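We use cookies to improve your visit. Accept all | Manage settings

Valbona Dimitrov keeps the equipment budget at Jastergate, and she would like it known that the arm was the cheap part.

"Everyone budgets for the arm," she says. "Then you find out about fingers."
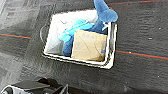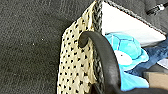
Soft toys in a bin and in a basket, on the carpet at Jastergate.

Her first quote, from Rinaldi, listed 3 grippers and no spares. The second, from Famach, put replacement finger pads at £200 a set. She asked how long a set lasts. "They said it depends what you pick up. I said, toys and packaging. There was a pause on the line."

She now plans on 17 sets a year and keeps another £800 back for wrist cameras and cables, a line the finance office at Drosstead has queried twice.

Would she lease next time? "I'd lease the arm. I'd buy the fingers by the bucket."

Her colleague Kalliopi Vukadinović wants a second station by December. Dimitrov has seen the request. "It's a lovely request," she says. "It has one number in it, and that's the page number."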